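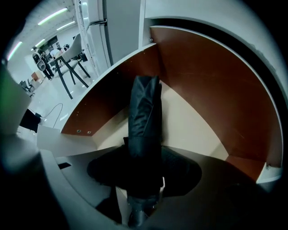

Adelmo Tedesco has been comparing hand-held grippers since the spring, and if you give him half a chance (and a chair, and something to drink) he will tell you that the choice of object matters every bit as much as the choice of tool. He used to start people off with blocks, then with cups, and he was happy enough with both until he noticed that every gripper he tried looked good on a block. So now he starts with an umbrella. A black one, tightly furled, stood upright in a white cabinet with curved brown wood around the inside, and a handle that has to sit inside the grip before you can do anything useful at all. The fabric is dark, the creases catch a bit of sheen, and a camera looking at it from inches away has a good deal to sort out.

I spent most of an afternoon in August with Adelmo and his colleague Amra Leka at Gillevville, where they run tool trials for small outfits that can't afford to buy three of everything and send two back. There were two tools on the list while I was there, the Gruvetti and the Allent, and I was allowed to hold both, which I did with more enthusiasm than skill.

The idea is simple to say and fussy to do. You hold the gripper yourself, you do the chore with it, and the camera riding on top records what your hand did so that a robot arm can learn from it later. Amra keeps the tally for each tool. The Gruvetti had 3,361 recorded grasps behind it by the time I came, and of the last batch of 183 she had thrown out 12, mostly because whoever was holding it had squeezed before the jaws were square to the handle. "People grab like people," she told me, quite kindly, after watching me do the very same thing.

Where the two tools really part ways is in the pads. The Allent has a firm, flat pad that is lovely on boxes and a little nervous on anything round. The Gruvetti's is softer and gives more, and on the umbrella I liked it right away - you feel the handle settle, and your wrist stops arguing with you. On the other hand it is the heavier of the two, and by four o'clock my forearm had opinions about that.

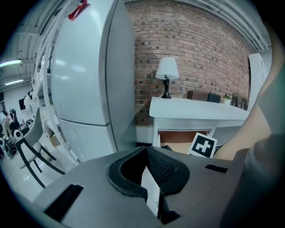

Rubber jaw, brick wall and a marker card propped under the console table.

Then there is the lens. A very wide view bends every straight line in the room, and the first time you look at the footage you may feel a touch seasick, but Adelmo wouldn't trade it. He wants the jaw and the room together, so that the software always has something steady to hang on to, and the printed marker helps with that too. Nikau Quinlan, who writes the tracking code, would like more markers. Adelmo would like fewer. They have been having this conversation for months, and I got to hear a good long stretch of it over sandwiches.

The controller is the part I had expected to find dull. Santoro makes the one they use, and Amra likes it mainly for the trigger, which has a long, even pull and lets a beginner close the jaws slowly. Mine were still closing too fast when we packed up, but she kept my last two tries and said they would do.

Next on their list is a narrower pad for the Allent, and Adelmo has already decided it will be tried on the umbrella first.

Tools & Automation | Hands-On
4 min read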